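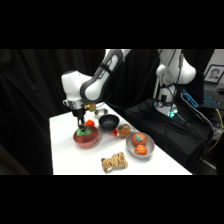 Uma taça cor-de-rosa, outra prateada mais atrás: louça desemparelhada sobre um tampo branco.

A minha avó tinha um serviço de jantar de 50 peças e comeu nele 2 vezes. A primeira foi no casamento, a segunda quando veio o bispo, que pediu canja e deixou metade. O resto da vida passou-o o serviço atrás de um vidro, a ser limpo do pó por gente que comia em pratos lascados.

Herdei-o em junho. Herdar é uma forma de dizer: o meu irmão apareceu com quatro caixotes, pousou-os no corredor e lembrou-se de um compromisso.

Tentei vendê-lo. Kristýna Ševčík, que tem uma loja de velharias chamada Trela, recebeu-me com a delicadeza dos médicos de província. Levantou um prato contra a luz, virou-o, pousou-o. «Tenho sete destes na cave», disse. Serviços inteiros, entenda-se. Já ninguém os quer, explicou, não vão à máquina e não cabem nos armários das casas novas, onde mal cabe o armário. O que se vende agora é a peça solta. A taça sem irmãs, o prato de sopa que sobreviveu a um divórcio. Há clientes que compram seis pratos diferentes com um cuidado que as nossas mães punham em comprá-los iguais — e pagam mais.

Juraj Zeman, ceramista, aproveita a moda sem grandes remorsos. Passou anos na Zerkden a garantir que cada chávena saía idêntica à anterior; hoje, por conta própria, faz questão de que nenhuma combine. Perguntei-lhe se era mais difícil. «É mais caro», respondeu, e ofereceu-me café numa caneca torta que me entornou metade na manga.

Em minha casa, entretanto, a desordem nunca precisou de ceramista. Temos tigelas de três cozinhas anteriores, uma travessa que pertence à vizinha do segundo e colheres cuja origem prefiro não investigar. Durante anos escondi tudo isto das visitas. Agora ponho-o na mesa e elogiam-me o gosto.

O serviço da avó continua no corredor. Abri um caixote na semana passada e tirei a terrina, onde guardo as chaves.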